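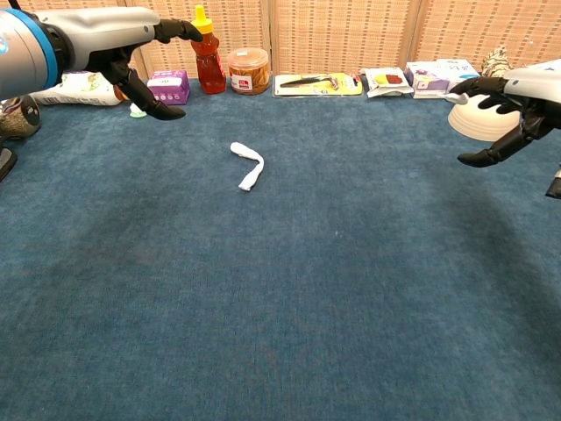

Fig. 4. Both hands over the table, with the cloth in the open middle of the carpet.

4 Table chores: what to set, what to expect

This section is for the person who runs the Lotside two-arm unit at the table. Please read section 3 (power and stop button) before you continue.

4.1 What the unit can do at present

Many customers ask us if the unit can already do the housework. The answer is: some parts of it, slowly, and with a person near. In our test room at Sandby we made 566 attempts at picking up one soft item from an open surface, and 416 of them were completed without help. With a person this would be all of them, and much faster. So we ask you to see the unit as a learner.

Chores we support in this version:
- lifting a single cloth and putting it down in another place
- moving a box or jar that stands upright with free space beside it
- pushing a light item back to the row

Chores we do not support yet:
- folding a cloth into a square
- opening flip-top caps or screw lids
- taking goods out of blister packs
- anything with knives, glass or hot food

4.2 Preparing the table

1. Cover the table with the short-pile carpet. A shiny surface gives reflections and the fingers can slide on it.

2. Place the goods in a row along the far edge. Mixed shapes are allowed. A honey bottle, a round jar with a lid and some cartons make a good first set.

3. Stand tall items upright and check that each cap is closed. The unit does not notice a leaking bottle until it is too late.

4. Leave the middle and the near half of the carpet empty.

5. Lay one cloth in the middle. It does not have to be flat. A crumpled or twisted cloth is easier for the fingers than a flat one, which lies too close to the carpet.

6. Switch on the arms and wait until both hands hang still above the carpet.

Note: A bowl may stand or lie on its side. If it lies on its side, keep it out of the list of items to be moved. Select "Ignore" in the item menu.

CAUTION: Do not put your hand between the two robot hands when the arms have power, also when they do not move.

4.3 Starting the chore

1. In the menu choose Chores, then Cloth, then Pick and place.

2. Choose left hand, right hand or automatic. For the first days we advise to choose one hand only.

3. Set the grip force to 226. This value is for thin cloth. For a thick towel, go up in small steps.

4. Press Start and stay within reach of the stop button.

5. When the hand has put the cloth down, press Confirm or Failed. Please be strict. If the cloth was dropped and picked up again, this is Failed.

Note: After 2000 chores the display shows "Finger check". Follow section 7 before you use the unit again.

4.4 If the chore does not succeed

The hand closes but takes nothing. The cloth is too flat. Pinch it in the middle so that it makes a small ridge, then start again.

The fingers touch the goods in the row. Move the row further back, or take out the tallest item.

The hand stops above the cloth and waits. The cloth has a colour too near to the colour of the carpet. Use a white cloth on a dark carpet.

Both arms stop and the display shows "Shared space". Bring the arms to the rest position by the menu, never by pulling. If the message comes back, contact the service desk in Burkham and have the serial number ready.

Continue with section 5, Boxes and jars.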